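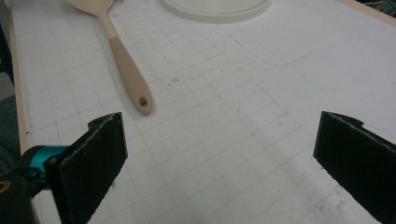 July, posted by Radwa Filali

Bought my kid a swim vest last Monday and have been adjusting it ever since. The label says it fits children up to 60 pounds, and maybe it does, if they are shaped like a mailbox. I laid it out to sort the straps, wishing I had a white tabletop with a faint gray grid printed on it, so I could at least line up left with right. I had a beach towel with a crab on it. The left strap is now longer than the right and I have lost the will to find out why.

2/ The brand is Flimico. We picked it after I read 191 reviews, most of which were about shipping.

3/ There were two colors, "lagoon" and "deep lagoon." My daughter wanted the other one. Whichever one you are thinking of, the other one.

4/ Samah Radwan teaches the Level 1 class at the Ondton pool and she let us try it in the shallow end before the lesson. Her full review was "hm." Then she pulled the crotch strap in two inches and the whole thing stopped riding up over the kid's ears.

5/ I had not noticed there was a crotch strap. I thought it was for hanging it up to dry.
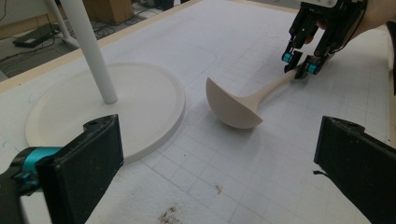

6/ Anyway, vest on, straps done, child in water. She floated for four seconds, announced she was finished with swimming, and asked about the vending machine.

7/ The vending machine at Ondton takes exact change only and has one thing in it - pretzels. We have now had more pretzels than lessons.

8/ Second lesson went better. She put her face in the water on purpose. Samah clapped, I clapped, a man in the lap lane who had no idea what was going on clapped.

9/ For those asking: no, the vest does not make her a swimmer, and yes, I am within arm's reach the entire time, in a suit I bought in a different decade.

10/ Going back next week. Have ordered the other color.

Recent posts
- Goggles that fog up, ranked by how fast
- Kaj Brøndum lent us a kickboard and I would like to give it back
- The Mutiso swim diaper, a warning
- What 193 laps sounds like from the bleachers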